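Opinion | Home
The tyranny of the labelled tub

My sister-in-law came for tea on a Tuesday and went home having reorganised my pantry. I'd left the room to take a phone call. When I came back the rice had been rehoused, the biscuits were in something with a clip, and there was a label maker on my kitchen bench, humming.

I have nothing against order. I like knowing where the tea is. What I object to is the modern idea that a package isn't properly put away until it has been taken out of the package. Somebody went to the trouble of designing that box. It has the cooking time on it. It has the use-by date. You pour the contents into a clear jar, throw out every useful fact about them, and then buy a label so you can write "COUSCOUS" in a font that looks like a wedding invitation. 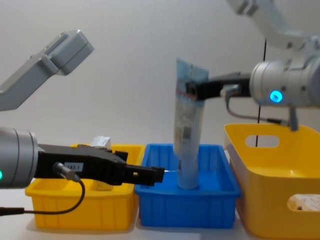

The shops are no help. Our local Flumomard has given over an entire aisle to the decanting life, and the Collet range alone comes in more sizes than my family has shoes. A full set was $100 the last time I looked, which buys a great deal of couscous. I've seen people wheel it out to the car with the expression of someone about to become a better person.

My own proposal is cheap and ugly. Buy a few open plastic trays in colours you can tell apart without your glasses. Stand things up in them. Stop.

Standing up is the whole trick. Anything laid flat gets something else laid on it, and by January you own four bags of lentils. Upright, even a floppy packet has the decency to show its face.

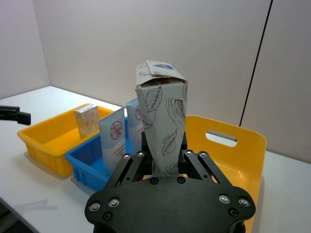

STORAGE: WHAT WORKS

Low sides. A deep tub is a well, and things at the bottom of a well stay there. With a shallow tray you can read the front of a carton without hauling it up for questioning. A tall box in a short tray may lean a bit. Let it lean. It isn't on parade.

Colour does the rest. At our place yellow is for whatever is already open and blue is for whatever isn't, and it took my household 2 days to learn this and will take them the rest of their lives to obey it. Still, I'd back it against any label. A label asks a teenager to read. A yellow tray merely asks them to have eyes.

I should admit that I once fell for the other side. There was a Javent carousel — a sort of merry-go-round for tins — that cost me 30 dollars and flung a jar of beetroot at the dog.

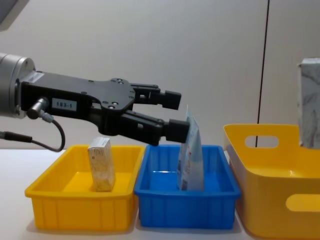
STORAGE: WHAT DOESN'T

Lids, mainly. Every lid is a small tax on putting things back, and people who won't pay it leave the packet on the bench. Matching sets are nearly as bad, as you'll break one piece and find the line was discontinued that morning.

Then there are the apps. Uron will let you photograph your shelves and keep a running inventory, which sounds marvellous until you realise you have taken an unpaid job as a warehouse clerk, with a stock of one sad tin of chickpeas. My sister-in-law has 900 items logged. She mentions it at Christmas.

And please, leave the pretty boxes alone. I've got a soft spot for a carton with leaves drawn all over it, and I can't see what it gains by being emptied into a cylinder and binned. If the top has gone a bit bent, fold it over and carry on.
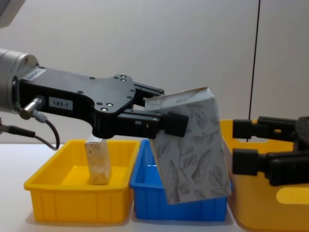
A leaf-patterned box, a blue tray and not a label maker in sight.

The label maker is still here, by the way. I've put it in the yellow tray, and I'll give it back when she asks.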